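Open Pages: the big mechanisms book at Cullthorpe

Gallery | Book Table | Words by Brendan Heffernan

If you came to the Book Table in May you'll remember Mingxuan Fang promising us something special for the autumn, and then refusing to say what it was. Well, we've had it open now and I'm still grinning. It's a Chinese reference book of mechanisms, page after page of levers, linkages, wheels and cams, all drawn in line, and it was his uncle's working copy at the Tonden pump factory before it came to him. It runs to something over 1,000 pages on very thin paper, and he carried it up the hill to Cullthorpe in a rucksack, wrapped in a bath towel.

For anyone new: the Book Table is what we do when one of us owns a book worth sharing. We put the cloth on the table, open the book and take our time. Nothing gets read out unless you want to read it out. Some evenings we manage a whole atlas, and on others (the pattern-cutting manual, for instance) we get stuck happily on one spread until it's time to lock up. This one was a getting-stuck evening, in the best possible way!

I should say that I don't read a word of Chinese. Neither does Biljana Papadopoulos, who taught metalwork for years and got more out of the drawings than the rest of us put together. Mingxuan translated captions when asked, Baltazar Varela argued with the captions, and Nadège Deschamps, who binds books at Poulain in town, kept a close eye on how we turned the leaves. With paper this fine you lift from the top corner, slide your whole hand under and let the page come over by itself. I'd been doing it wrong all my life.

The pages have a mind of their own too. Leave a thick bunch of them alone and they lift and roll over on themselves like a wave. Nadège says that comes from years of being kept somewhere a bit damp and then somewhere a bit dry, and that a heavy board and a lot of patience will do more good than anything clever. Please don't iron books. (Somebody did ask.)

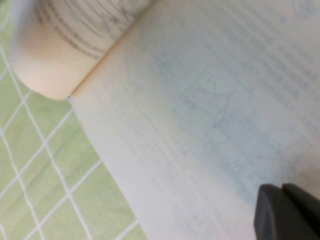 A faint pencil drawing, and a roll of printed pages behind it.

I love this more than I can easily explain. You go in expecting print and there's a drawing by hand, so pale that you need to get the light right before it shows at all. A pointed top, something like a bell or a triangle, a few short strokes inside, and a thin line running down from the lower point. There are more marks below it and off to the right, loops and curves mostly, but they sink into the paper as soon as you try to follow them.

We had a grand time guessing. Biljana went for a plumb bob straight away, and sketched one on the back of her bus timetable to show us. Baltazar said a bell, a proper hanging bell with its rope, and wouldn't be moved. I thought a tent. Mingxuan has no idea, though he'd like to believe it was his uncle, who apparently drew on everything, including the wall by the telephone. His mother may be able to tell us and he's going to ask her. If any of you have a better guess, the comments are open and I'll pass them all on, the daft ones too.

Nadège's advice for pencil in old books, as several of you wanted it written down: leave it be. Don't go over it, don't rub at the smudges round it, and if you want a record, take a picture with a lamp set low to one side so the light skims over the paper. Any lamp will do. She uses a bicycle light.

It did set us all talking about what we write in our own books. I've a bread book with baking times up every margin and a pasta machine leaflet from Tunetti with my dad's sums on it, and I wouldn't swap either for a clean one. Biljana's old workshop manuals are practically diaries. She once found a shopping list in one of them, in her own writing, asking for eggs, thread and 200 rivets.

After the tea (thank you Baltazar, those almond things were superb) we moved on to the spread that kept us there for the rest of the evening.

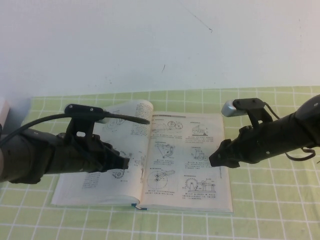

Cullthorpe, Tue 22 September

Six diagrams to a page, two across and three down, with a little block of text to go with each one. What a page! I could happily have it as wallpaper.

The lettering is tiny, so tiny that Mingxuan took his glasses off and put his nose practically on the paper, but the drawings hold up beautifully even for those of us who couldn't read a thing. Top left is a linkage with a pair of round wheels, and Biljana had us all waggling our forearms to work out which part pushes and which part follows. (If you walked past the window and wondered, that's what it was.) Next to it is a small machine with a rounded top sitting on a hatched base. The hatching set off a long and very enjoyable talk about how draughtsmen show solid ground, or a cut through metal, with nothing but slanted lines. Biljana used to make her pupils fill a whole sheet with hatching before she let them draw anything else, and she says you could tell who'd had a row at breakfast.

My own favourite is bottom left, a big circle crossed by a rod, with an arm that pivots. I kept going back to it. Baltazar is firmly for the one beside it, a toothed wheel like a saw on a long bench, and it's true that it has the most going on. He grew up near a sawmill and told us about the noise of it, and how the whole street knew it was dinner time from the quiet. Nadège picked the middle row, left-hand side, the three-cornered lever, or cam, or whatever we finally agreed to call it. We didn't finally agree.

Do look at the blue ribbon as well, poking out on to the cloth from the bottom of the spine. I'm very fond of a ribbon in a reference book. It says that somebody expected you to be called away in the middle of something and wanted you to find your place again. Nadège tells me the loose end should be cut on a slant and that a tiny dab of paste stops it fraying, and she's offered to show anyone how to put a new one in. It takes her 7 minutes. I've asked her to allow me an hour.

And the green cloth with the white squares, as two people have written in about it already! It came off the market in the square and it's simply a tablecloth. It wipes down, it doesn't slide about, and the pale green is kind to the eyes when you're peering at small print. No, I don't know if they have any left.

A few odds and ends. Mingxuan is happy to bring the book back, so we'll pick up at the next chapter, which he thinks is pulleys. Biljana wants to have a go at building one of the linkages in card and split pins, and would be glad of cereal boxes, flattened please. Doors are at 7 as usual and it's £2 towards the tea. If you have a magnifying glass that you don't mind sharing, bring it along, as we only had the one between us and it was in great demand.

And whoever left a grey scarf on the back of the chair by the radiator, it's on the hook in the hall.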